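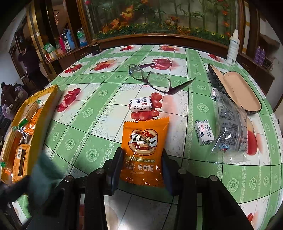
Start with the snacks, Maricica Ardeleanu told me, and leave the glasses for last, or you'll have the whole table upside down by noon and we'll still be standing in it at supper. She'd come over with her sleeves already rolled up, and she wasn't going to sit, and she wasn't going to have coffee either, thank you, until she could see some tablecloth.

I could see plenty of tablecloth! I pointed at an apple. She said one apple was hardly a tablecloth.

So I started with the snacks. My Aunt Vera had gone off to stay with my cousin and left me the apartment, the plants and the round table, and the table was the only one of the three that came with rules. The yellow tray stayed on the left. The candy could wander. If a visitor came, the visitor got a peanut nougat before they got a chair, and you didn't ask if they wanted one. I must have eaten a thousand of those as a kid, mostly out of politeness – and then one day I was grown up and buying them myself.

"These can go in the tray," I said, about the nougats.

"Those go where she can reach them," Maricica said.

"She's not here."

"She's coming back, isn't she?"

I said of course she was, and I put the pepper-salt crackers down again too, just to be on the safe side.

The thing is, I wasn't really tidying. I was looking for the key to the storage unit at Trereo, number 51, where Aunt Vera had put everything that didn't fit when she moved. She'd called the night before to say the rent was due, $24, and that the key was "on the table, where it always is." It had never been on the table in my life. I'd looked in the button jar and the bread box, and I'd looked inside the good teapot twice. 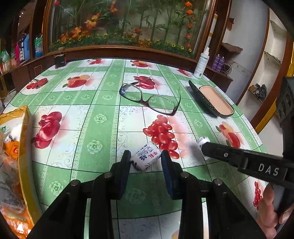
Aunt Vera never lost a key, she only put it somewhere that made sense to her, and the trick was to think like a woman who had once mailed her own passport to herself so it would be safe. I sat down in her chair and tried it. I looked at the grapes on the cloth, which she'd always told me were the nicest part, and I looked at her glasses, lying there open beside the case with that little round blue sticker still on the left lens. Three years she'd had them, from Manolakis on the corner, and three years she'd been going to peel that off.

"She didn't take her glasses," I said.

"She took the other ones. The Zuron ones, with the chain." Maricica had found a rag somewhere and was going after the windowsill. "Those are for the crossword."

"With a sticker on them?"

"She says it doesn't bother her. She shuts that eye."

I called my aunt. It rang for ages, and when she picked up there was a television going and my cousin's kids were yelling about somebody's shoe.

"Where on the table?" I said.

"Under it, sweetheart. I taped it."

"You said on!"

"Well, it's stuck on," she said.

I got down on my hands and knees and there it was, up under the hem of the cloth, in so much tape that I had to go and get the butter knife. Maricica held the edge up for me. She said while I was down there I could do something about the floor.

When I came back up she had finally pulled out a chair and sat. She hadn't said a word about coffee, so I put the kettle on anyway, and then I remembered the rules and slid a nougat across to her, past two apples and a bunch of cherries.

"I don't really like these," she said, and unwrapped it.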